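Search products, spares and notices Go

Trekby Domestic Handling Arm, Series 2
Safety notice and replacement finger pads

Product code 3255

The Series 2 is a two-armed handling unit for laundry and utility rooms. It is supplied by Trekby to care homes, supported housing and training kitchens, and is used to load and unload front-loading washing machines. This page sets out a fault found in the gripper, the steps that owners are required to take, and the parts now available.

What went wrong

In February a unit at the Flodorgate site failed to release the door of a washing machine at the end of a cycle. The left arm had taken hold of the door edge and the gripper did not open when told to do so. The arm then carried on with its next movement while still holding the door. The hinge was bent and the door glass was cracked. No person was hurt. The unit was stopped by hand with the red button on the base.

Trekby asked Vass, which makes the gripper, to examine the returned parts. Vass found that the pad on one finger had come away at its lower end and folded into the gap behind it. The folded pad held the finger closed. The sensor which should have reported this read the finger as open, and the control software accepted that reading.

A second fault was found during the same work. When the grip force was set above 176 newtons, the warning tone did not sound. This setting is outside the normal range but could be reached from the service menu.

Which units are affected

All Series 2 units fitted with the first type of finger pad are affected. The first type is glued. The replacement type is held by two screws and can be recognised by the screw heads on the back of the finger. Units sold under the Wivura name use the same gripper and are covered by this notice.

What owners must do

Stop using the unit for door opening until the pads have been changed. Loading and unloading may continue with the door opened by a member of staff – the arms must be parked while this is done. Check each pad before every session and press along its full length. If any part lifts, switch the unit off at the wall and contact Trekby.

Staff should stay outside the marked floor area whenever the arms are moving.

Replacement parts

The pad set contains four pads, eight screws and a driver. It is free of charge to owners of affected units. Fitting must be followed by the software update, which compares the finger position with the motor current and stops both arms if the two do not agree. The new pads should be changed after every 200 hours of use.

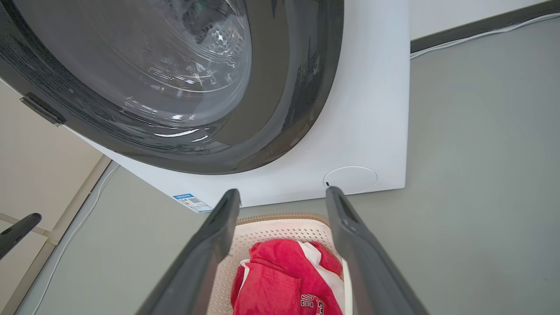

Can the new pads be fitted without a visit from an engineer?

Owners may fit the pads themselves if a trained member of staff is present and the unit has been unplugged. The software update must be completed before the arms are used again, and the release test in the service menu should then be run on both grippers. If either gripper fails the test, the unit must stay switched off until an engineer has seen it.

Returned pads

Old pads should be sent back in the bag provided, marked with the serial number of the unit. Please do not clean them. Vass is examining the glue on all returned pads, and any further findings will be added to this page.

2 comments | 176 shares

Contact Trekby Safety and Spares | © Trekby | Back to top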